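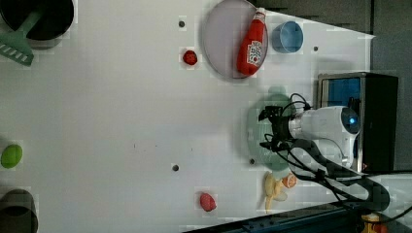 A ketchup bottle on the dinner plate, fruit wherever there was room.

I have come around, after many years of arguing the other way, to the idea that a table ought to be left a little messy between meals. My mother would not have stood for it. In her house in Gestordale the table was cleared down to the wood before anyone was allowed to leave the kitchen, and the ketchup went back in the refrigerator door while you were still chewing.

I kept her rules for a long time. I had a Trnka cabinet with 18 little shelves, and every bowl I owned had a place in it. What I noticed, once my own children were grown enough to feed themselves, was that they ate what they could see and not one thing more. A peach in the crisper drawer might as well have been in another county. A peach on the white tabletop, a few inches from a banana and a cut orange, was gone by four in the afternoon.

So now I am for leaving things out. I like a big lavender-gray plate with a ketchup bottle lying across it, because somebody in the house is going to want ketchup again before long. I like a small blue bowl close by, and a lime off on its own by the pots, and a green spatula where a hand can find it. The colors do me good, too - a strawberry on white looks like more of a treat than a whole carton behind a refrigerator door.

There are limits, of course. A halved orange needs eating the same day, and I would not leave meat or milk out for the sake of a theory. My neighbors on Usik Street tell me the whole business invites fruit flies, and in September they have a point. I put a dish towel over the cut fruit then and carry on.

But I did once spend 161 dollars on stacking bins meant to give me back my table, and all they gave me was softer peaches, found later. The bins are in the garage now, holding extension cords, and the fruit is back out where we can reach it.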